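Fermentieren im Sommer – Keller oder Küche?

Hostumside
Mein Sauerkraut steht seit vier Tagen in der Küche, 28 Grad. Es riecht, sagen wir, selbstbewusst. Im Rezept steht »kühl lagern«. Sehr witzig im Juli.

Kallico
Bei 28 Grad wird es weich. Keller, sofort. Und mindestens 2 % Salz, auch wenn der Hausarzt weint.

Hostumside
Keller habe ich nicht, nur Nachbarn mit Nase. Behälter ist jetzt hellgrüner Kunststoff, der Steinguttopf hat den Umzug nicht überlebt.

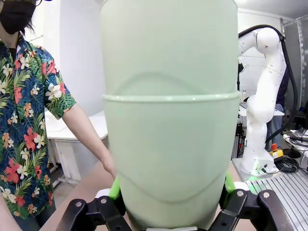 Ivars Rebane
Kunststoff geht, solange er lebensmittelecht ist. Weich wird Kraut durch Wärme, da hilft auch Omas Topf nicht.

Kallico
Doch, Steingut puffert.

Vurken
Drei Stunden vielleicht – danach ist auch der Topf warm.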